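Moving to the New Office – Frequently Asked Questions
Nolard, Iltville building
Last changed: 10/04/2023

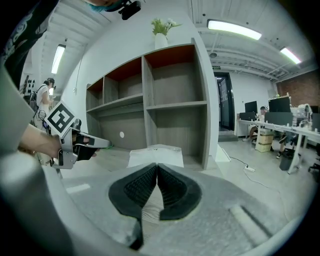

The open shelves, with the plant on top and the long desk to the right.

We received many questions after the move, and several of them were the same. I collected the answers on this page. If your question is missing, please write to me or to Efthymia Gkikas.

Who can use the gray shelves?
Everybody who sits in the room. The shelves are for things which are shared by a team, for example folders, samples and reference books. Personal things should go to the lockers in the corridor.

How do I reserve a compartment?
Send a short message to Tamer Sabbagh with the name of your team and what you want to keep there. One team can have one compartment. If you need a second one, please wait until all the teams have answered.

When can we start to fill them?
After you have the label from Tamer. We ask you to not put things before this, also if the shelves look free. In the old office at Dimitriou we did it without labels, and it took us 9 days to find the owner of every box.

Can I put heavy things?
Yes, but only on the lowest row. Printer paper is heavier than people think, so please leave it in the store room.

Can I put something on top of the unit?
No, the top is only for the plant. The vase is not fixed, and a box next to it can push it easily.

Who gives water to the plant?
Leonadis asked me to correct this answer, so here is the new one: Leonidas Gkikas does it. Please don't add water from your glass or bottle. The last plant had too much of it.

May I move the shelving unit to make a corner for my team?
Please don't move it. Periklis Karagiannis chose the place together with the people from Imenbridge, who delivered the furniture, and the way to the exit must stay open. If you have a good idea for another place, he is happy to hear it – but he will want to measure first.

Where do I sit at the long desk?
The places at the long desk are not fixed. You can use any free place with a monitor. When you leave for the day, take your cup and papers with you, and leave the monitor and its cables where they are.

What is the pegboard for?
For small things which many people need during the day. Hang them back after use, please. If a hook is missing, tell Markos Konstantinidis, he has a bag with 300 of them.

Can I leave bags on the floor?
During the day, yes, if nobody can fall over them. In the evening the floor must be free, as the cleaning starts at 6. Paper bags without a name may be taken for trash – write your name on the bag in big letters.

Where are my boxes from the old office?
There are 11 boxes still in the store room, behind the door on the left side. Please look there before you ask the moving company. The boxes stay there until the end of October.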